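Skosberg Baskets

A picture collection of woven storage baskets: stacked, nested, side by side and pulled apart again

Version notes and data card, maintained by Salamatu Obi

What's in here

Skosberg Baskets is a set of 2,196 still pictures of ordinary woven baskets, the kind that hold bread, mail, socks or whatever landed on the counter that day. I started it because I love how much there is to look at in a basket! You get rims, ribs, gaps where the light comes through, and a surface that changes completely when you move a lamp a little to the left. Plenty of household picture sets have a basket or two tucked between the mugs and the sponges, and I wanted one where baskets got all the attention.

The set covers 64 baskets, sorted into 33 weave and shape groups. Some groups hold a single basket (the tall oval one is still waiting for a friend), and others hold a whole family in different colors. Stacking gets its own folder, and it's my favorite part of the collection.

Why stacking

People nest baskets when they put them away, and two nested baskets are surprisingly hard to tell apart in a picture. The lower one may show only as a strip of color under the other's rim. Sloped sides help them slide together, thick rims hold them up, and a small difference in size decides how deep the top one settles. I could fiddle with this all afternoon, and on one Friday in June I did exactly that.

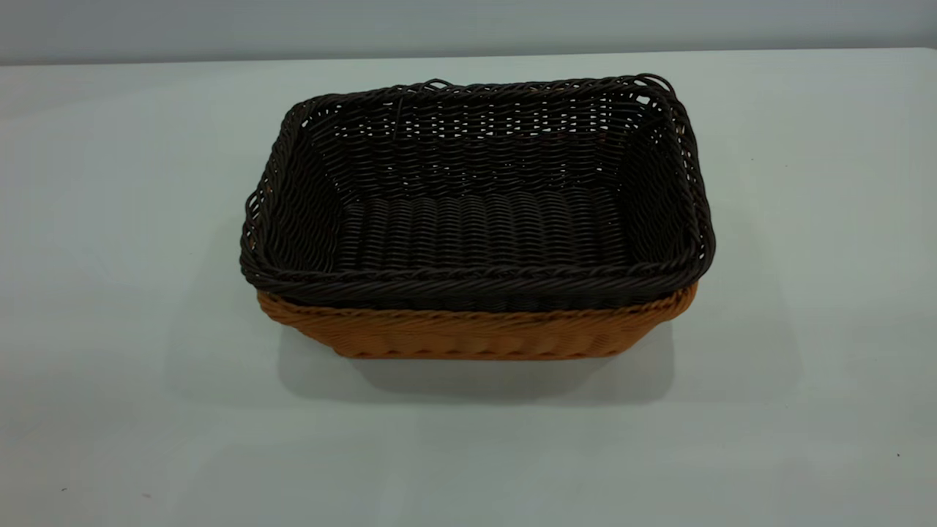

Every stack has two label lines, one for the upper basket and one for the lower. Please keep them in that order if you add your own, as the counting script reads the top basket first and gets very confused otherwise. A nested pair counts as two baskets everywhere in the files.

Folders

single/ one basket, upright
nested/ one basket inside another
beside/ two or more, not touching
tipped/ on a side or upside down
labels/ plain text, one file per picture, same name as the picture

Label fields

color: everyday words only, so "dark brown" and never a paint name
shape: round, oval, square, rectangular
rim: plain, twisted, wrapped
look: plastic-looking, plant-looking, unsure
wear: none, loose strands, broken strands

The "look" field is a judgment by eye. Synthetic rattan fools me all the time, so please don't treat it as a material record. "Unsure" is a perfectly good answer and I use it a lot.

Splits

The test part holds 40 pictures from each of the four picture folders. Everything else is for training. Baskets do appear in both parts, so if you want to try your work on baskets it has never met, make your own split by basket number. Olteditz has a short script for this in the tools folder, and it works beautifully.

Known gaps

Lids are missing entirely. Handles are rare. White baskets on light tables have the weakest labels, and I'm redoing those next. The rim field was added late, so older label files may leave it blank.

Adding pictures

Yes please! Odd shapes and worn-out baskets are especially welcome. Wipe off the crumbs, leave the loose strands alone, and send the label file along with the picture.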